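Stop grading robots on their good days

I read failure reports for fun, so take this with a grain of salt. But our Irncombe project ran the hanger task 233 times in simulation, and the summary gave the 74 bad runs one line. One line! Edit Vida asked what had failed in them and all she got back was "grasp errors."

Well, which ones? A gripper that closes on air is a nuisance. A gripper that closes on the bar and keeps pulling is a safety problem – on a real table, that rack comes over with the arm. I'd want those two in separate columns before anyone talks about hardware.
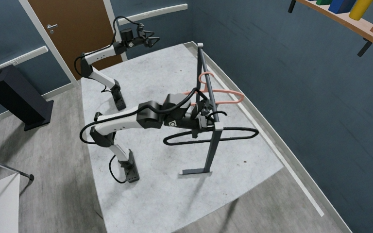

What I'd change

Log the force, name the fault, and let somebody outside the team read the list. Vilmos Bozsik thinks that'll slow us down by a week or so. Fine, I'll take the week.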